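The tide gauge at Nirnlow recorded 2675 millimetres on 27th December, which was 378 above the predicted level. Bernadette Rafferty entered both figures in the log and initialled them. The instrument had been calibrated in August. She checked the certificate twice.

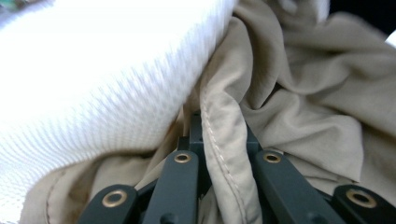

White cloth over beige.

Prakash Chowdary telephoned from the Cronin sluice at six minutes past the hour.

"Your reading is wrong," he said. "Mine is 54 lower."

"Yours is upstream."

"It was upstream yesterday as well, and they agreed."

She put down the pen. On the chart the line had begun to fall, four hours before high water. She wrote down the time and went to find her boots.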